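Sorting Small Stuff: speaker notes
Wednesday evening talk, Uvness Community Hall, 7 p.m.

Opening (stand to the left of the screen, lights half down)

Hello and welcome! Tonight is all about trays. Plain, cheap, shallow plastic trays, which I love more than any fancy drawer insert I ever bought. I went through my own house before this talk and counted 132 small bottles, caps and odd pieces with no proper home. One hundred thirty-two! And I thought I was tidy.

Ask for a show of hands: who has a shelf where the pump bottles fall over every time you reach for one? Wait for the groans.

Part one – one color, one tray

Start with color, before size or shape or what's inside. Your eye does the work for you, and you can move fast. Pink goes with pink. Smudges and scuffs can wait for wash day, so don't stop to wipe.

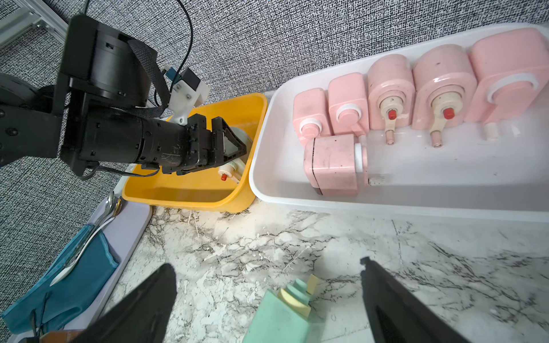 Pink containers in the white tray, yellow bin alongside.

Point out how different the shapes are: round caps, pumps with a red button, one with a short spout. They still read as one family. Tall ones go along the back, and a boxy one can lie on its side in front.

Mention the Bralto shelf story if people look sleepy (keep it short, last time it ran to ten minutes).

Part two – leave yourself some table

You need open space to sort. I like an empty tray waiting next to the full one, so the next color has somewhere to go. In the next slide the pink bottles have a tray, the mint-green ones are still out on the marble-patterned top, and the yellow tray is free. Ask the room where they'd put the green ones. Somebody always argues for mixing them in with the pink, and it's a great argument to have!
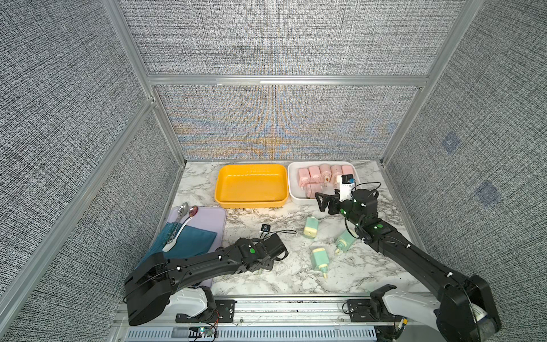

Photo: Cleseck Home Workshop

Spoons get a word here too. A folded cloth on a board makes a lovely resting place for a couple of them while you work – no rattling, and you can lift the cloth and spoons away together.

Part three – trays that hold water

My favorite part. A tray with a good raised rim is also a shallow basin, and small molded pieces can stand right in it. Look for the bright wavy line of light on the surface in the next one, and the popsicle shapes in cream and teal. The pink ones have the white tray next door.
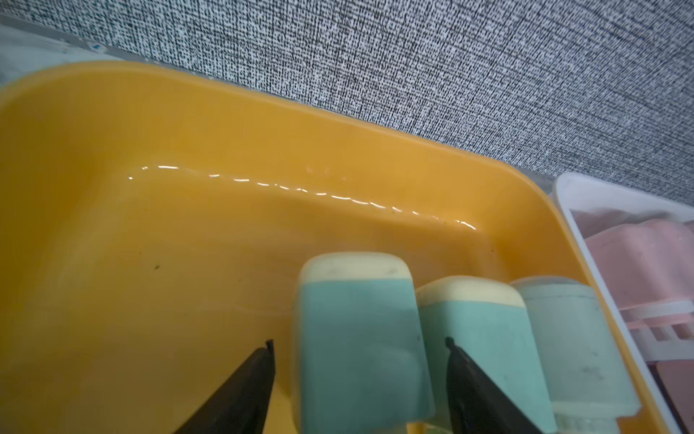

Page last updated: December

Say out loud: keep the water shallow. A full tray is a pain to carry, and I have the wet socks to prove it. Change the water when you see specks in it.

Questions, then tea. Handouts are on the chair by the door, and the sign-up sheet for the Zhong Street session goes around during tea. Remember to collect the pens.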